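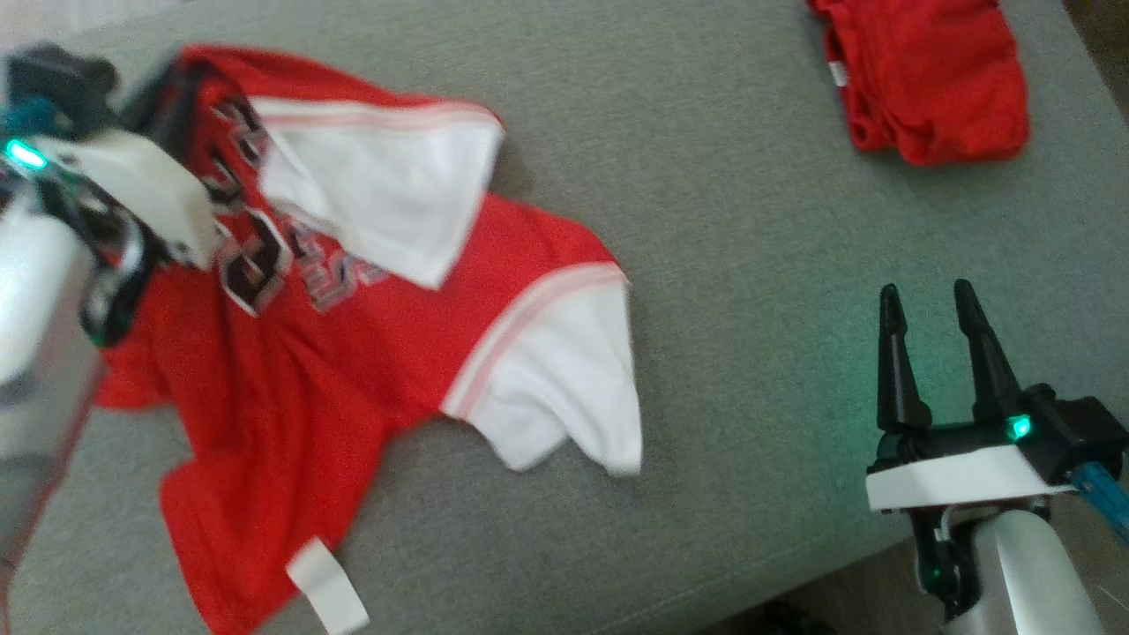 One gripper holding a red jersey while a second rests open, with a folded red garment behind. Credit: Furtado.

Furtado publishes test rules for laundry-folding robots, asks vendors to stop quoting "success" without saying what it means

JEVVILLE, September. Testing firm Furtado today released Veno, a short set of rules for reporting how well two-armed robots handle clothing. Vendors may use it free of charge. Furtado does not expect all of them to want to.

Folding claims are easy to make and hard to check. A vendor can report 200 folds and leave out how many times a person stepped in to straighten a sleeve. It can test on one flat towel and sell to a customer who washes team jerseys with collars and printed fronts. Both reports may be accurate, and neither helps the buyer much.

Under Veno, a reported run must cover at least 40 garments, picked before testing starts and listed in full. Each garment gets 2 tries. Any touch by a person ends the try, and it goes down as a failure. A fold is judged by 3 people who did not work on the robot, using a printed sheet that covers collars, sleeves and hems separately. Video has to be supplied at normal speed and without cuts. Sped-up clips can still be used in advertising but can't be filed as evidence.

The rules also ask for the dull details: what surface the clothes were on, how they were laid out at the start and who laid them out.

Laundry operator Prinditance reviewed a draft and plans to ask for Veno reports from anyone bidding for its folding work. It has made no promise to buy a robot.

Furtado makes no claim that a good Veno score means a machine is ready for a paying customer. The rules don't cover safety near people, wear on fabric or cost per item, and a vendor that suggests otherwise will be asked to take the Veno name off its materials.

The full text and judging sheet are available on request from Furtado's Jevville office.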